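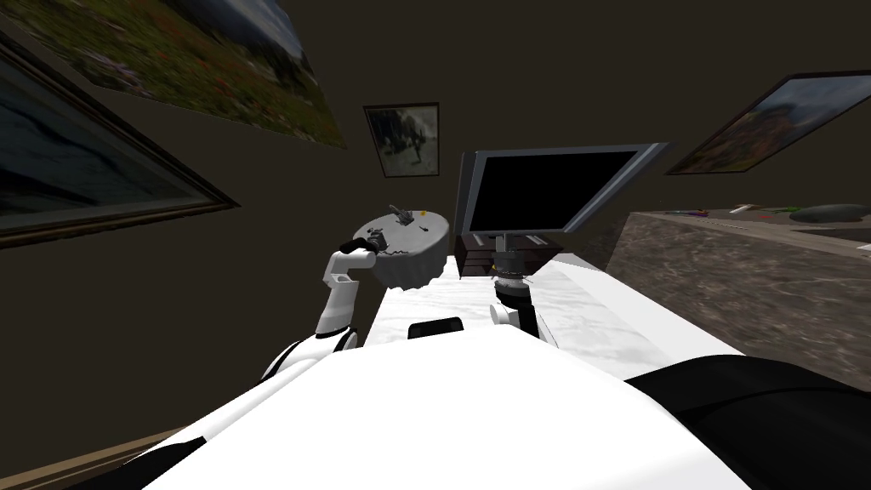 Robot arms at a marble-patterned table, with a round, fluted dish held in the left gripper (computer rendering)

Keldale is a consumer electronics company based in Vilonville. It was founded by Farzana Marwat and Teun Vandenberghe and is known mainly for its pocket music players and for the anniversary campaigns it has built on them.

The company's usual account has its first player, the Warraich, designed in 7 weeks above a shoe store. No dated drawings from that period have been produced, and Vandenberghe has given two different addresses for the store. Keldale also says the first run of 1,000 units sold out in July of its launch year. Adeel Magsi, who handled shipping at the time, later wrote that many of those units went to dealers on a sale-or-return basis - a detail missing from the company's own timeline.

Anniversary edition

A reissue of the Warraich went on sale on 15 December 2019. It was promoted as a faithful copy, though the headphone jack had been moved and the original battery door replaced with a sealed back. It came loaded with 98 songs, 6 of them recorded for Keldale commercials.

Reviews were mixed. Nhàn Triệu praised the scroll buttons but questioned the claim of "studio sound," for which Keldale published no measurements. Saqib Jatoi, writing in the Nostton trade newsletter, called the price hard to defend.

Keldale describes the edition as its most successful product. It has not released sales figures.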